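Progress report, spring period
Clendasholm Family Meals project
To: Graham Treloar, Navarrete Fund
From: Iolanda Teixeira

Graham, sorry this is later than I promised. April got away from us. Short version: supper nights running, cooking class running, the fridge is a headache, money mostly where we said it would be. Details below, budget sheet comes separately from Alcides.

Attendance

Grant target was 18 households signed up by the end of this period. We have 18. Last two came in through the school office at Trundow, after Jucélia put a note in the kids' folders. Regulars are the same faces as winter, mostly parents with kids under ten plus a handful of grandparents. Weak spot is still the families on the far side of the river. No bus after 6:30 pm, so they either leave before dessert or don't come. We tried an earlier start in March. Worked for them, didnt work for anyone on a day shift. Back to the old time for now.

What we'd like to try: a carpool list on the sign-in table. Costs nothing. Will report on it next time.

Supper nights

Menu is now on a four-week loop, which has cut the shopping time way down. Bean stew, baked chicken and rice, pasta with whatever vegetable is cheap, soup and bread. Stew is the favorite by a long way. Soup night is the quietest. Edileuza wants to swap it for tacos and I think she's right, cost per plate comes out close to the same once you leave out the good cheese.

Allergies: three kids with nuts, one adult celiac. Separate prep board and separate pans bought out of the small equipment line. Labels on everything. No incidents.

Dining room

The old setup was long folding tables in rows, and people told us in the winter survey it felt like a cafeteria. Moved to round tables where we could. Tablecloths are part of that, wipe-clean where we could find them and kid friendly. Noise is a bit better, people stay longer. Folding chairs still the bad ones, see requests.
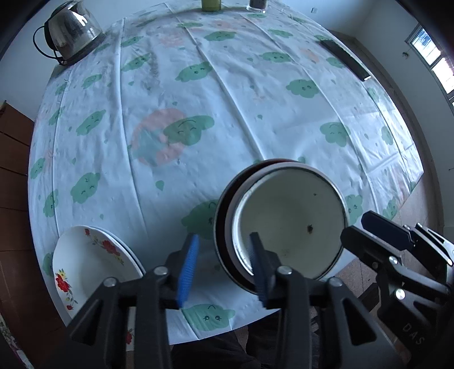 Round table with the green cloud tablecloth.

Cloths get folded and put in the hall closet after each supper. Closet is shared with the dance group and shelf space is tight, so we are asking the hall for one more shelf. Answer expected soon.

Cooking class

Six-session class, run by Edileuza, finished its first round. Knife basics, beans from dry, stretching one chicken over several meals, breakfast for the week, reading a unit price, and a last session where each group cooked for the others. Feedback forms were good but thin, people tick the boxes and leave the comment lines blank. Edileuza is going to just ask them out loud next round and write it down herself.

Biggest surprise was the dry beans session. Most had never done it, several said they'd been put off by the overnight soak. She did a side by side with quick soak and overnight. A few moms have been bringing photos of their own pots since.

Second round starts after the school break. Nine names on the list so far, room for 12.

The recipe booklet is behind. Text done in English and Portuguese, Spanish half done. Alcides is handling layout in the evenings and he's had a lot on. We budgeted for 100 printed copies and that hasn't changed. New date for the printer is end of next month. If it slips again I'll tell you before, not after.

Kitchen and equipment

The Famonine fridge we took over with the lease is not holding temp on the bottom shelf. Repair guy came twice. First visit he replaced the door seal, second visit he said thermostat and quoted us about $240. We are keeping meat and dairy on the top two shelves and logging the temp before and after each supper. Logs available if you want them. Haven't approved the repair yet as I'd like your read on whether it can come out of the maintenance line or needs a request.

Stove fine. Dishwasher fine. Sink drain slow again, plumber is the hall's job and they know.

Money

Food is slightly under, mostly thanks to the menu loop and the produce seconds from the Trundow market. Equipment slightly over, the pans. Staff hours on plan. Printing untouched. Nothing moved between lines without asking.

Staffing

Jucélia has taken over sign-in and the phone list, which frees me up for purchasing. She did her food handler course and passed. We are still short one person for cleanup, and the last half hour is rough, it's usually Edileuza and me with the mop. Have asked at the college about students who need service hours.

Requests / decisions needed from you

Fridge repair: which line?
Okay to swap soup night for tacos, since the menu was attached to the original application?
Chairs: we'd like to replace the worst 2 sets before fall. Quote to follow.

Next report at the end of summer. Call is better than email for the fridge thing, I'm in the kitchen most afternoons until 5.

Iolanda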